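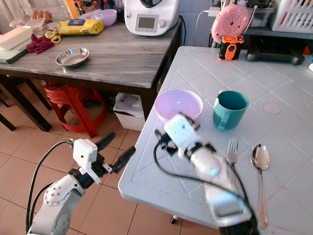
Troltow Home Table Set — data card and kit notes

16 January 2021
by Tuva Lindqvist

Troltow Home Table Set is the sample data shipped with the Zindo two-arm kit. It covers tabletop work in lived-in kitchens: cups, bowls, cutlery, small cloths and packages, moved between surfaces or set in order. The kit and the data are licensed separately. Buyers of the kit get both.

Contents

The release holds 400 episodes in 23 task folders. Each episode has one head camera stream, joint positions for both arms, gripper opening, and a short task string. Wrist cameras are supported by the kit but were not fitted for this release. Sound is not recorded.

Task strings are free text, written by the operator before the episode starts. Spelling was corrected by Dušan Nikolaidis in October. Nothing else in them was changed, so the same task may appear under two wordings ("put the mug by the bowl", "mug next to bowl"). Merge them yourself if you need clean classes.

Collection

All episodes were teleoperated. Operators worked from leader arms supplied by Pumenex, with the head camera view on a monitor. Kitchens were used as found, and household items were not cleared away beforehand. Lighting is whatever the room had — no lamps were added.

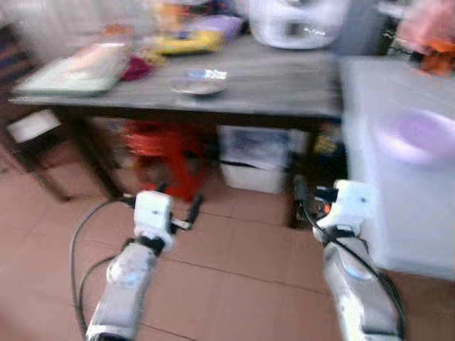
The base is moved by hand between stations and locked before recording. Episodes in which it slipped are kept and carry the flag base_shift. Joint data in those episodes is valid, but any fixed camera-to-floor transform is not.

Known problems

Head camera exposure is set to auto. In dim rooms the shutter is slow and fast arm motion smears badly, sometimes across the full image. We have not filtered for this. The field blur_score is computed per image and runs from 0 to 1000, higher being worse. Set your own cutoff.

Gripper opening is reported by the motor and drifts under load. Thin metal cutlery can read as fully closed. Do not use the opening value alone as a grasp label.

Arm cables run outside the housing and cross the camera view in many episodes. Segmentation masks, where present, treat cable and arm as one class. Masks exist for 132 episodes only.

Version 1.0 had the left and right gripper channels swapped in the Lie subset. Fixed in 1.1. If your copy has no file named CHANGES in the top folder, you have the old one.

Splits

Splits are by kitchen. No room appears in both train and test. Splitting at random by episode will give inflated results — backgrounds repeat heavily within a room.

Contact

Kit hardware and spare fingers: Halvard Dalen. Data errors: Maj-Britt Amundsen, with the episode number in the subject line.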